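Report on the Visit to the Vostotora Open Day
Course: Introduction to Service Automation
Date of submission: 2026-03-12

1. Introduction

In the second part of our course every group had to visit a company or a laboratory that works with robots, and to write a report about it. Our group chose the open day of Vostotora, a company that prepares humanoid robots for work in shops. We chose it for two reasons. The first reason is that most of us have a part-time job in a supermarket, so we know the tasks well from the human side. The second reason is that the building is 16 minutes by tram from our campus.

The report is written by one member of the group, but the notes come from all of us. Where we had different opinions, I have tried to write both.

2. Preparation for the visit

Before the visit we read the two chapters in the course book about grasping and about mobile robots. We also prepared a list of questions. We sent the list to the company one week earlier, and they answered that the engineers would try to cover them during the tour. Our main questions were these:

How does the robot decide where to put its fingers when the goods are all different in shape?
What happens with soft goods?
How much of the work is done by a person who controls the robot from a distance?
How long does it take to teach one new task?

We agreed that one person writes down the times, one person writes down what the engineers say, and the others only watch. This was a good decision. In our visit last semester everybody wrote at the same time and nobody saw the machine very well.

3. Course of the visit

The open day had three parts. First there was a talk in the meeting room, then the demonstration in the test area, and at the end a discussion with the engineers. The whole program took 90 minutes, and the discussion was the longest part.

3.1 The talk

The talk explained how the company sees the market. They do not want to replace the whole staff of a shop. Their first customers would be small stores which prepare orders for pick-up. In such a store an employee walks with a basket, collects the goods from a list and puts the basket on a table or a counter, where the customer takes it. The company calls this task "pick and present". It sounds simple, but the speaker divided it into steps on a slide, and each step had its own problems: to approach the shelf, to find the item, to grasp it, to put it in the basket without damage, to walk to the table and to set the basket down.

The speaker also told us about the project Betex, which is the name of their software for planning the movement of both arms together. In the older version, the arm with the basket had to stay still while the other arm was moving. In Betex both arms are planned as one system, so the basket can come closer to the goods. I found this the most interesting idea of the talk, because people do the same thing without thinking.

3.2 The demonstration at the vegetable display

For the demonstration we stood behind a line on the floor, 2 meters from the robot. On a screen we could follow the view from its head. The company has chosen vegetables on purpose, and we agree that it is a difficult choice. A box of cereal always has the same shape. With vegetables each piece is different, and they lie on each other in a pile.

The first task was the napa cabbage. The cabbages are cut in half, so each one has a flat side and a round side, and the leaves at the top are much softer than the stem. The robot keeps the basket in its right hand and reaches with its left hand. It came to the cabbage slowly and the fingers closed in small steps.

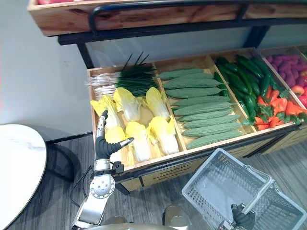

Chrysikopoulos objected at this point that a cabbage is too easy, and that the bitter melons in the next compartment would be a better test, as they are stacked closely and a hand with thick fingers has very little space between them. One of the engineers accepted this. The answer was that they had started with the cabbage exactly for this reason, and that the melons are on the plan for later in the spring. The problem is not the force, the engineer said, it is that when you take one from the middle of the pile, the others move, and the robot must look again before the next grasp.

We had not thought about this before. In our list of questions we wrote only about the shape of one item, but in a real shop the neighbors of the item are also part of the problem. The cucumbers would have the same difficulty, and they are also smooth on the surface.

We asked then about soft goods, for example tomatoes. The engineers explained that the hand measures the current in the finger motors and stops when it rises over a limit. For each kind of vegetable there is a different limit. These limits are collected in a table which they call Premix, because it is mixed from test data before the robot sees the real shelf. When a new kind of vegetable is added, somebody has to make a series of test grasps. According to the engineers, one series has 60 grasps, and it can be done in one afternoon.

One member of our group thought that this is too much work for a shop which changes its goods every season. Another member answered that the series is done only once and can be copied to all robots, so for a chain of shops it is acceptable. We did not come to one opinion about it.

3.3 The demonstration at the table

The second task was the last step of "pick and present", the basket on the table. This part was shown in the same area, at a small round table. I expected that this would be boring after the vegetables, but it was useful to see it.

The robot has to come quite near to the table, and its feet must not touch the base. The top of the table is wider than the base, so from above the robot sees mostly the top and must remember or guess what is under it. The engineers told us that in the first months the toe of the robot often hit the table leg. Now the software keeps a forbidden zone on the floor for the feet, and another one at the height of the table for the arms.

It is also important how the basket is held. A person usually carries a shopping basket by the handle. For the exact placing, a grip on the rim gives better control, because with the handle the basket can swing. We asked if the robot can change from the handle to the rim alone. The answer was that it can, but that the change is still the slowest part of the whole task.
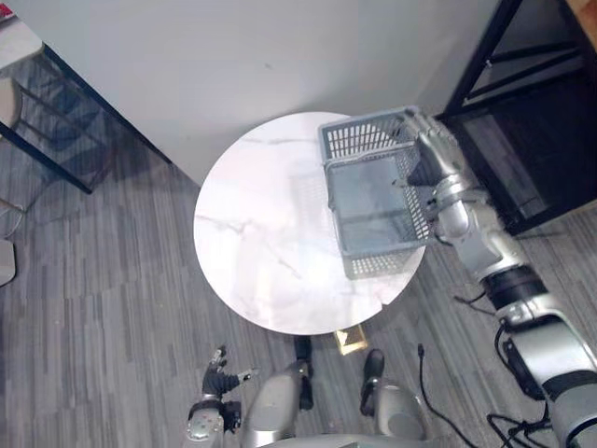

Figure 2. Right hand on the rim of the basket at the round table, seen from the head camera.

The left arm has no job in this step, but it is not switched off. It is held low, away from the table, and its position is used for the balance of the body. If the basket is heavy, the arm moves a little to the other side. We know the same reaction from carrying a full bucket of water.

4. Discussion with the engineers

Most of the discussion was about remote control. The engineers were open about it. New tasks are first done by a person who guides the arms, and the movements are recorded. Later the robot tries to do the task from the recordings. When it fails, the person takes over. For the cabbage they no longer need the person in most cases. For the change of the grip they still need the person quite often.

We also asked about cables, as in our own laboratory the cables are always a source of trouble. The engineers smiled and said it is the same for them. In the test area they accept cables on the floor, but in a shop this would not be allowed. The work on the battery is done by another team and we could not see it.

The last question was about the customers. Would people like to buy vegetables that a robot has touched? The company has not made a study about this. In our opinion they should do it soon, since the answer can change the design of the hand, for example if it has to wear a glove that can be washed.

5. Evaluation

Almost all our questions were answered. The question about teaching time was answered only in part, because the afternoon for the test grasps does not include the recordings by a person.

What we learned for our own project:

The hand that holds the basket should be planned together with the hand that grasps.
The neighbors of an item must be included in the model, also in the simulation.
The step at the end of a task, like putting something down, needs as much attention as the grasp.
We should measure the time for every step separately.

A weak point of our preparation was that we did not ask for permission to get the data in advance. The company would maybe have given us a small part of the recordings. We will write to them again in March, after the next meeting with our supervisor.

6. Further work

In the next stage we will build a simple model of a vegetable compartment in the simulator, with halved round objects in the place of cabbages. We will compare two cases, with the basket fixed and with the basket moving toward the grasping hand. The results will be in the second report.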